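Home | About | What's On | Support Us | News | Contact

Category: Funding & Reports > Progress updates

Progress report to our funder: the Hornent touring project, second period

Hello again, and thanks for giving us an extra week to get this in. I run the Hornent, which as you know is a small producing theater with a big leaky lobby, and your grant pays for us to take a play on the road to towns that lost their own stages years ago. You asked for plain news and no padding, so I'll try, though I do run on when I'm happy, and I'm mostly happy.

Where we are

The play is called Mirnudo and it's up and running! We opened at home in January and have now played 11 of the towns and villages on the list you approved. I was nervous about the opening (the second act was still changing at lunchtime that day) but the company held it together, and by the third town it had turned into a different show, much quicker and a good deal funnier. The fishing song got cut. I miss it a little.

The cast is down to four from the five in our budget. One actor got a television job before rehearsals began and we decided to share out the parts instead of recasting. The saving went straight into an extra week of rehearsal, which I mentioned in my email at the time, and I'd do it the same way again. The two smallest parts are now played by the same person with a change of hat, and people seem to love spotting it.

We've had church halls, a grange, a school cafeteria that smelled strongly of tater tots, and one real theater with a real fly tower, where our set looked like something left behind by movers. The halls are where it works best. People sit close, they bring cushions, and they talk to the actors afterward for as long as the heating stays on.

The workshops

Each town was supposed to get an afternoon workshop before the show. Eight have happened so far. The other three fell through: one hall double-booked us with a blood drive, one school had a snow day, and one was plainly our mistake, as we printed the wrong start time on the flyer and people turned up when we were packing away. I've written to that last town and we're going back in the spring at our own cost.

The sessions themselves have changed a lot since I wrote the application. I'd promised playwriting, and it was slow going, with a lot of polite people staring at blank paper. So we switched to having everybody tell a story out loud about a building in town that isn't there anymore, then act out one another's. It took off right away. In Drelton we had folks arguing over which side of the street the old movie house stood on, and they were still at it in the intermission that night. A couple of those stories have ended up in the show, with permission, as a short prologue that changes from place to place.

I know the application says "written work by participants" and I'd like to talk to you about that wording. We have recordings and typed-up versions of the stories, and I think they meet the spirit of it, but I'd rather you told me now than at the end. 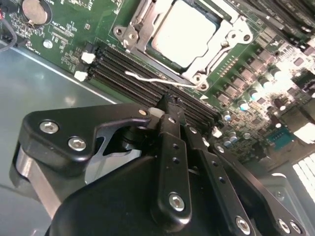

Lights, sound and the van

The lighting rig has been the happy surprise. We bought secondhand, as planned, and everything runs off ordinary wall outlets, so we no longer have to beg for somebody with keys to the breaker box. Get-in is down to 2 hours on a good day. The sound side is plainer: a pair of speakers, a small desk, and a long cable that everyone has tripped over at least once (we've bought rubber matting).

The van is the unhappy surprise. It needed a new clutch right after the third date and then a rear door that would shut. Both repairs came out of contingency, and there's not much left in that line now. I'm not asking for more. I'd just like your okay to move what's left of the printing budget across, seeing as posters have cost less than we expected and the halls tell us a sign by the road does more anyway.

Tickets and who's coming

We stuck with pay-what-you-can everywhere, with a bucket at the door and a card reader that works if you stand near a window. Takings are a bit ahead of the forecast. The smaller places gave more per head than the bigger ones, which I hadn't expected at all, and at Paracha a man paid for his whole row.

Audiences have been older than we hoped. Families come when there's an early show and mostly don't when there isn't, so we're adding a 4 o'clock performance wherever the hall will let us in by noon. The company has agreed to it, with some groaning, on condition that there's hot food between shows. I've put that in the revised budget under hospitality and it is mostly chili.

The comment cards are coming along in a box with the paper copy of this report. Please do read the ones from the grange. One of them just says "louder," and we've been working on that.

What I'd do differently

I should have visited every hall before we booked. I relied on floor plans for a few of them, and floor plans don't show you a piano that can't be moved or a pillar right where the bed goes. I'd also have hired the stage manager a month sooner, as I was doing that job badly on top of my own through most of December and things like the flyer got missed.

Coming up

The second leg starts after a short break, and the set goes back to the workshop first to have its hinges replaced and the painted floor touched up. I'm still waiting on two halls to confirm their dates. You're very welcome at any of the shows, and if you'd like to see a workshop too, come for the afternoon and wear something you can move in. They will make you join in!

The budget sheet follows by separate email, along with the two questions above (the wording on written work, and moving the printing money). An answer on the printing money before the second leg would be a big help, as the van is due for its inspection.

Recent items
- Mirnudo: notes from the rehearsal room
- Can your hall host a touring show?
- Tell us about a building that's gone
- Lobby roof: an update
- Wanted: folding chairs, any condition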